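Grestard Opens Toy Library in Gondberg, With Free Loans for Local Families

GONDBERG, 25 August 2019 – Grestard, the nonprofit group that runs the community center on Ban Street, has opened a toy library for families with children up to the age of nine. Membership is free for households in Gondberg and the neighboring town of Jirnow.

The library opens with 361 items in its catalog. They include wooden blocks, puzzles, board games, dress-up clothes, ride-on toys, play food and small vehicles. All of them were donated by residents during a collection that began in February.

A family can borrow up to two items at a time and keep them for three weeks. A loan can be renewed once at the desk or by phone, unless another family has asked for the item. There are no late fees. Families who have an item overdue cannot take out another until it comes back.

"Parents told us that toys are expensive and that children lose interest in them quickly," Grestard said in a statement. "A lot of the toys we were given had hardly been used. We would like them to be played with by more than one child."

To join, an adult needs to bring proof of address and fill in a one-page form. Child care providers and preschool classes can apply for a group membership, which allows more items per visit and a longer loan period. Group members are asked to call ahead so that their items can be set aside.

Small toys are kept and lent in open plastic bins. Larger ones go out in cloth bags or as they are. Each catalog entry lists the pieces that belong to the item, and staff check the list with the borrower when the item leaves and again when it returns. A missing piece should be reported, but families will not be charged for it.

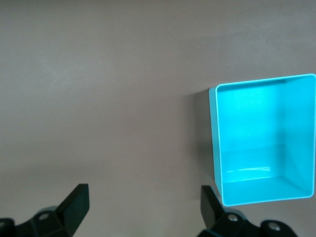
A bright cyan open-topped bin on a tabletop.

All returned items are cleaned before they go back on the shelf. Hard plastic toys are washed with soap and warm water and left to air dry. Wooden toys are wiped down, and fabric items go through the laundry. Anything with a crack, a sharp edge or a loose part is taken out of circulation until it has been repaired. Items that cannot be repaired are recycled where possible.

The toys are shelved by age group, following the age advice on the original packaging where it is known. Items with small parts are stored separately and are lent only to families with children aged three and over. Toys that run on batteries are lent with the batteries removed, and borrowers supply their own.

The toy library takes up two rooms on the first floor of the center. The larger room holds the shelves and the loan desk. The other is a play space where children can try a toy before it is borrowed. Children must be with an adult at all times in both rooms. The entrance on Ban Street has a ramp, and there is room for strollers in the hallway.

Grestard first looked at the idea after a survey of families who use the center. Many of those who replied said they had outgrown toys at home that they did not know what to do with. Others said they had no space to store large items that a child might use for only a few months. Ride-on toys, play tunnels and floor puzzles were among the things parents most often said they would borrow.

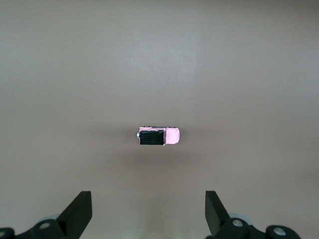
Vehicles were the largest group of toys handed in during the collection, followed by puzzles and building sets. The library has enough cars and trucks for now and is asking residents to hold on to any others until the winter. It is still looking for the following:

Musical instruments for young children
Large-piece puzzles with no pieces missing
Board games for ages six to nine
Dolls with a range of skin tones
Toys suited to children with limited vision or hearing

Donations should be clean and in working order. They can be left at the loan desk during opening hours. The library cannot accept stuffed animals, car seats, cribs, helmets or toys with damaged paint. Donors who would like a receipt should ask for one when they drop off their items.

The cost of shelving, bins and cleaning supplies for the first year has been met by a grant from the Jirnow Community Fund. Grestard will review the service after 12 months and decide then whether to extend the opening hours. A second pickup point in Jirnow is also being considered, but no location has been chosen.

A story and play session for children under five will be held in the play space every other week. Each session lasts 40 minutes and is free. Places are limited and can be booked at the desk. No library membership is needed to attend.

Membership forms are available at the center. A printed copy of the catalog is kept at the loan desk, and an updated list will be posted in the hallway at the start of each month.

About Grestard

Grestard is a nonprofit organization based in Gondberg. It runs the Ban Street community center, where it offers after-school activities, adult evening classes and a tool lending service. Rooms at the center can also be rented by local groups for meetings and family events.

Media inquiries: Grestard press desk, Ban Street community center, Gondberg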